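4. Equipment Plan and Budget

Prepared by Shagufta Shaikh for the Clemden project group
Revised 2024-03-17

The purpose of this section is to set out what the group must buy before the cup-sorting trials can begin, and what can be put off. The total allowance for the year is $988. The arm itself is on loan from the Barreto laboratory until November and is not charged to the project.

Two grippers were compared. The Varilton two-finger model costs $185 and closes to a thin edge, which suits gripping a paper cup by the rim. The Bevari suction model costs $180 but needs a separate air supply – an expense the group cannot meet this year. The Varilton model is therefore recommended, together with four spare sets of finger pads.

No purchase of test cups is planned. Mixed sizes and prints are considered more useful than a uniform set, and the present supply includes both. Sorting by hand will serve as the baseline against which the arm is measured. 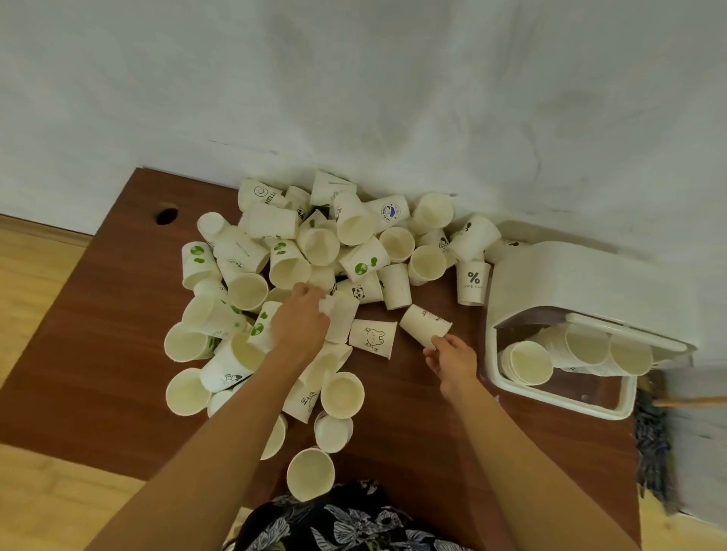
Figure 4. Hand sorting of mixed paper cups, with nested cups in the dispenser at right.

The remaining funds will be held for a mounting plate and cabling. Prices for both have been requested, and the order will be placed once the department has approved the gripper.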